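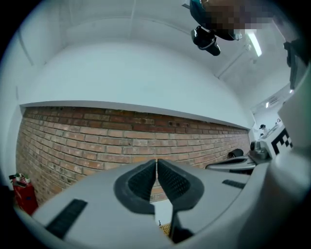
Hand-held gripper with the finger pads almost closed.

Recording two-handed demonstrations with the Plendach grippers

Each demonstration is one file in Sistudex. A basket task needs 380 usable files before the first training run.

1. Clear the table and place the basket near the middle.
2. Put on the head strap and plug in both grippers.
3. Open and close each gripper fully, twice, to set the zero point.
4. Start the timer and wait for the tone before moving.

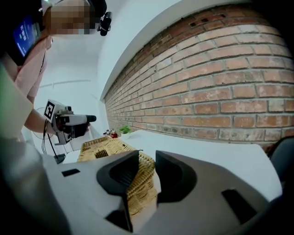
How long should one demonstration be?
Keep it under 18 seconds. Longer files are split by the loader, and the second half loses its start pose.

Move at a steady pace and keep the marker blocks turned toward the head camera. If a marker is hidden for more than a few frames, the hand position is filled in by estimate and the file is flagged.
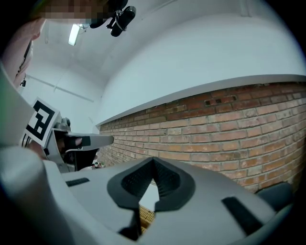 Līga Dzene commented that flagged files should stay in a separate folder until the batch is closed, as deleting them early shifts the numbering.

Change the start position of the basket after every ten files. Vary the angle as well as the distance from the table edge. Stop at 675 files; the spare ones replace rejects.
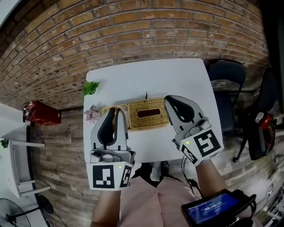 Tín Kiều asks whether left-hand-first and right-hand-first grasps can share a batch. They can, if the order is entered in the task field before recording. Upload the batch with the calibration file from the same session.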